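Gurier Blog / Opinion / Automation / Stop Buying Grippers Off the Force Chart
Stop Buying Grippers Off the Force Chart
By Ravindra Prajapati
August 5, 2020

Every gripper brochure I get sent has the same chart on the second page. It shows grip force against finger opening, and the line for the product being sold is always on top. I have bought two grippers on the strength of that chart. Both were strong. Neither one was much good at the work we had for it, and I think the chart is the wrong place to start.

In February we began comparing two grippers for kitchen and light household tasks, the Indlow and the Paredes. We ran both in simulation first, on the same simulated arm, with the same Cliveo controller and the same starting positions. The Indlow did 2736 attempts and the Paredes did 2344. The difference is down to a crashed machine over a long weekend, and I don't think it changes anything.

I expected the failures to be drops. I built the whole logging sheet for drops. When I read the logs properly, most of the failed attempts had ended before the fingers closed on anything. The finger or the metal part behind it had run into something on the way in. 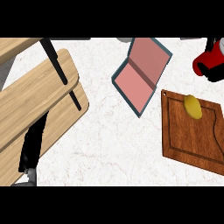 Clearance is what I would test first if I were starting over. By clearance I mean how much room the finger and its mounting need to get to the object and get back out. It depends on the shape of the whole end of the arm, and you can't read it off a force number. A lemon on a cutting board is a fair grasp for nearly any gripper, with open counter to one side of it. Put the same gripper in by a tiered wooden rack, with the finger reaching up over the lowest board and its tip out of sight under the one above, and you have a different problem. Now the width of the finger matters, and so does the bulk of the fitting at its base. So does the camera, if it can't see the tip.

People tell me simulation is too clean for this kind of comparison. For friction I agree with them. I would not trust our simulated numbers on how well either finger holds a smooth object. But geometry carries over well. If a fitting is too wide for a gap in the model, and the model was measured right, it will be too wide on the bench.

We ended up writing a short test of 107 placements, 60 of them next to a shelf, a rack or a wall. It runs overnight. The Paredes has the weaker grip on paper and did better on those 60, so we ordered that one. For heavy parts in open bins I would still pick the Indlow.

What I would like from the manufacturers is one more drawing, with the finger, the mount and the wrist shown together from the side, with dimensions. Most of them have it already. I had to ask Paredes for theirs twice.

Filed under: grippers, simulation, buying advice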